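Saturday, June 12, 2021

Hose day again. For anyone reading this who wasn't in on Friday's argument: Tormod Holmgren maintains that no machine is ready for chores until it can put a vacuum cleaner back together after someone has cleared a sock out of it. I said that was a low bar. I have since been made to work on it.

Went through the Dakela logs over breakfast. 2157 attempts since February, all on pushing one cuff into another, a job my mother does while talking on the phone. The old controller lines the two ends up nicely and then shoves as though it has a grudge. If the cuffs are a hair out of true the ribbed bit folds, the whole lot goes banana-shaped, and the log cheerfully reports contact.

Changes for the next batch:
– grip further back on the cuff, off the ribs where possible
– cap the push at 9 newtons until I trust it
– small wiggle on contact (Tormod calls this "the human bit")
– up to 200 tries, then stop and look before changing anything else

Puritz wants to know when we move on to laundry. I have suggested he fold a fitted sheet himself first and write up his method.

Still to sort: the wrist force readings drift as the morning goes on, so zero them between tries. Also Ambrose has the spare cuffs and has had them since the open day. Ask again, less politely.

Left to do after lunch: the approach, both arms, one hose piece each, open ends facing.

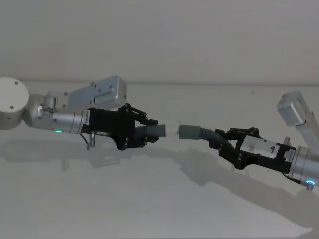 Would a machine that can join two hoses be any use around the house?

Only a little, as most of the work is finding the hose, untangling it and noticing it has come off in the first place.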